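Relabeling the freezer inventory, again

The chest freezer in our basement holds 89 containers when it is full, and until August I had no reliable way of knowing what was in any of them. The old method was masking tape and a ballpoint pen. Tape adhesive gives up at low temperature, the ink skips on frost, and by midwinter the bottom layer was a set of anonymous gray blocks.

I have now changed two things, the label stock and the numbering.

The label stock first. Freezer-grade labels use an adhesive that stays tacky in the cold, but it still has to go on at room temperature, on a dry surface. Most of my failures came from labeling a container after it had already been chilled. A film of condensation forms within a minute and the label bonds to the water. So the order is now: label the lid, let it sit, fill, cool, freeze. I apply the label flat on a table and press from the center out with a thumb. Corners that lift at this stage will come off later, so I cut them round with scissors.

Pens matter more than I expected. Ekua Dramani lent me a solvent-based marker and a plain laundry marker, and I ran both on the same batch of lids. After six weeks the laundry marker had faded to a pale brown on two lids. The solvent one looked the same as on the first day. Pencil also survives, if the label is matte, and it is what I use for dates.

Numbering was the harder part. I used to write the contents on the lid in full, which takes space and invites abbreviations I can't read later. "Ch. st." was chicken stock in one case and chickpea stew in another. Each lid now carries a permanent number, and the contents go in a notebook that hangs on a string by the freezer door.
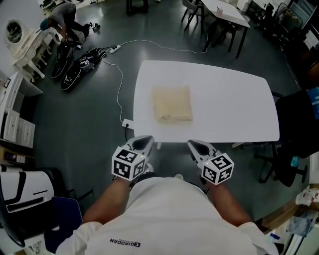

At the white table, QIAODAN shirt.

The notebook has four columns: number, contents, date in, date out. When a container is emptied I fill in the last column and the number is free again. Fuseini Ametepe suggested a spreadsheet, and I tried one for nine days. The phone was always upstairs. Paper wins on distance.

Layout inside the freezer is by zone. Stocks and sauces go on the left, cooked meals in the middle, bread and fruit on the right. I put the zone letter in front of the number – L, M or R – so a misplaced lid is obvious. Seven containers turned up in the wrong zone at the first check, all of them soup.

The remaining problem is bags. A label on a bag creases as the contents settle, and the writing cracks along the fold. For now I freeze bags flat on a sheet pan and tie a card tag through a punched hole above the seal. Lamisi Opoku uses colored clips, but I would need a key to go with them, and the key would need a label.

Next job is defrosting the left side, where the ice is thick enough to stop the basket from sliding.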